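Priltex Forums > Student and Club Robotics > Builds in progress

Thread: Test tube handling for our lab club, gripper keeps losing tilt

pegleg_servo
Hi all, first post in this section so be gentle. I'm with the after-school automation club at Grorkevdale and we're doing the Pristetti challenge this year. For anyone who hasn't seen the rules, your arm has to take a glass tube from a rack, carry it over to a reader, wait, and put it back where it came from without a person touching anything. You get 10 tubes per run.

We're fine on the pickup. Our trouble is that somewhere between the rack and the reader the tube leans, and then it clips the edge of the reader hole. We've logged 231 practice grabs since August and I'd call the carry our weak spot by a mile. Fingers are plain black, no padding at all. Do we pad them, cut a groove, or slow the arm down?

mod_kettle
Moved this from General. Carry on.

tinplate
Groove. Flat fingers on a round tube give you two skinny lines of contact and the thing can swing like a door. Cut a V in one finger and leave the other one flat. We did that two seasons ago and never touched it again.

Quillback
I'd go the other way, sorry tinplate. V grooves are great until the tubes come from a different box and they're a hair fatter. Put a strip of thin silicone on both sides and call it a day. It's cheap and you can peel it off if you hate it.

tinplate
A V doesn't care if the tube is a hair fatter, that's the whole point of a V. It just sits a bit higher in the notch. Silicone gets grubby and then your grip changes from one week to the next.

Quillback
So wipe it?? We wipe ours before every run and it takes a second. Also a school club might not have a mill to cut a clean V with.

pegleg_servo
No mill, correct. We have a drill press and a lot of hand files, and a printer that works when it's in the mood. I could print a V cap that slips over the finger, I guess?

ohm_sweet_ohm
Before anyone cuts or glues anything, what speed are you moving at? My kids' team had the same lean and it was all from the wrist snapping around at the end of the move. They had the acceleration set at 2000 because somebody copied it out of an old config. We brought it way down and the lean went away on the same fingers.

pegleg_servo
Oh no. I just looked and ours is 2374. I don't even know where that number came from! It isn't in our notes anywhere.

ohm_sweet_ohm
Ha, there's your homework then.

Quillback
I'd still pad them. Slowing down costs you points on the clock, and Pristetti scores the clock pretty hard.

tinplate
Broken glass costs you more points. Slow first, V second, clock last.

gradstudent_sun
Joining in because I helped judge the Sun regional. Two things that cost teams there. One was gripping too low, so all the weight was up top and any wobble got worse. The other was that they tuned everything on empty tubes and then got tubes with liquid in them on the day. Not much liquid either, but enough that people's weight checks tripped. Where on the tube are you grabbing, pegleg? Got a picture from the wrist cam?

pegleg_servo
Yep, pulled one off the wrist cam. We do practice with a little liquid in the bottom, so at least we got that part right by accident.
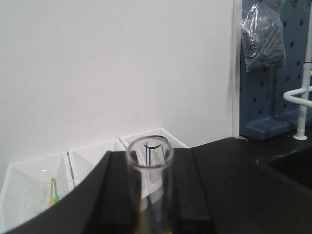 Wrist cam view, tube in the fingers, white bins behind on the left.

tinplate
OK so the fingers aren't a matched pair. The left one is a chunky block with a sloped top and the right one's a skinny plate. Is the skinny one flexing when you squeeze? I'd check that before you print anything.

pegleg_servo
Huh. I never thought about it, they've been on there since before I joined. I'll squeeze a dowel at full grip on Sunday and look at it from the side.

gradstudent_sun
Nice and clear, thanks. Hard to tell from this angle how much glass is sticking up above the fingers. I'd try a higher grab, even a finger's width, and see what the log says. Also I like that you can see the rim in the picture. If you can find that circle in software you can measure the lean and let the arm fix it by itself.

Quillback
Please don't send a school club down the vision rabbit hole this late, they'll be up all night.

gradstudent_sun
It's finding one ellipse! They can handle one ellipse.

pegleg_servo
We have one person who'd love that and the rest of us would run. Plan for now is acceleration down, check the skinny finger, grab higher, and then try Quillback's silicone, only because we have some in the drawer already. Printing the V cap in the meantime in case tinplate wins this one.

tinplate
I'll take it. Print it in something that isn't brittle, and post the log when you've got it.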